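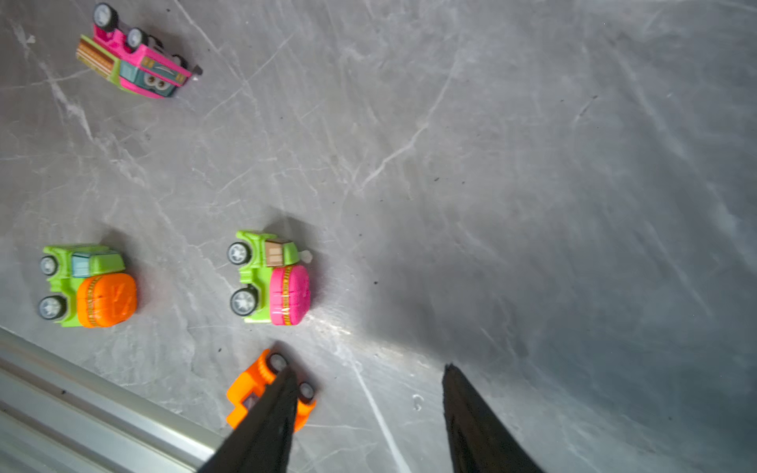
Search articles Enter keyword Go

The Second Life of a Toy
By Colin Nuttall
2025-06-25

My sister keeps her children's old toys in the attic, in eight boxes labeled by age. Her youngest is 31. When I asked what the boxes were for, she said she had been meaning to deal with them.

Most families I know have a version of those boxes. Toys are easy to buy and hard to get rid of. Thrift stores turn many of them away, and curbside recycling usually won't take hard plastic mixed with metal screws. So they sit.

The town of Arkemgate has a lending library for them. It opened in a former shoe store on Hutton Street, and for $59 a year a family can borrow four toys at a time and keep them for a month. Grethe Þorgeirsson started it after her second child was born.

"We had bought everything twice," she told me. "Once for the first one, and then again when we couldn't find where we'd put it."

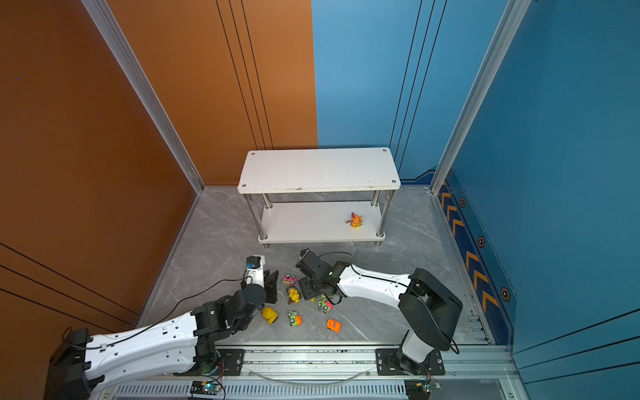

A white two-tier shelf in front of light blue, with orange to the left.

The library runs on a card system that Þorgeirsson copied from the one her mother used at a school in the seventies. Each toy has a card, and each card lists the parts. Puzzles are the most work. A puzzle with a piece missing goes into a drawer marked "waiting," and a surprising number of pieces come home, usually in a coat pocket or an envelope pushed under the door.

Cleaning takes up most of the mornings. Hard plastic gets dish soap and a soft brush. Wooden toys are wiped down and left on a rack, never soaked. Stuffed animals are not lent at all. Þorgeirsson tried it the first winter and gave up by spring.

Repairs go to Valentin Onu, a retired sewing machine mechanic who works two afternoons a week at the back counter. Axles and battery contacts are most of what he sees. He has a low opinion of glue. "If it broke there once it will break there again," he said. He would sooner put in a small bolt and let it show.

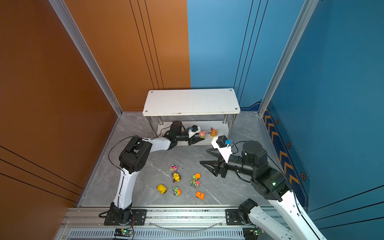 Toys on a gray marble-patterned floor, between orange and blue walls.

Members pay a small deposit, and more than 80 families have now joined. Omolara Olaniyan signed up when her son was two and went through a new obsession every few weeks -- trains, then farm animals, then anything with a door that opened. She told me the returns were hard at first. He cried over a barn. By August he was packing the bag himself and asking what was next.

Not every parent likes it. Troels Nørgaard quit after four months. His daughter wanted one doll and wanted it for good, and he thought she had a point. He bought her the same model secondhand and gave it to her for her birthday.
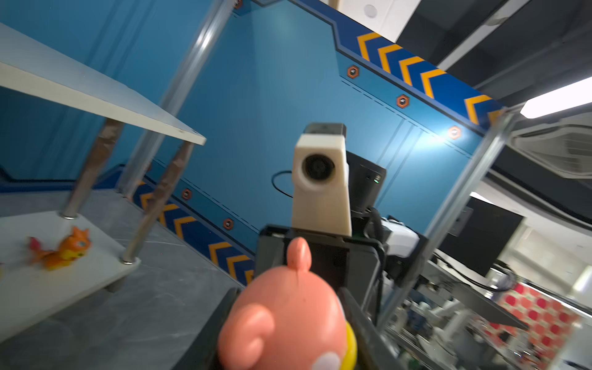 Pink toy figure with a rounded head and a yellow band.

I told my sister about the library and she said it was three hours away, which is true. Last month she brought down the box marked "4 to 6" and gave most of it to a neighbor. She kept a Wodent dump truck with a bent axle. I have offered to mail it to Onu.

Filed under: Home & Family, Secondhand, Small Towns

Comments (3)

marlow_k
We had one of these in the basement of our church growing up. I can still smell the wooden blocks. It closed when the building was sold.

Dee in Ohio
Is the deposit per toy or per family? Article doesn't say.

pt_claeys
Agree with the repair man about glue. I've fixed the same fire truck three times now. Trying a bolt next.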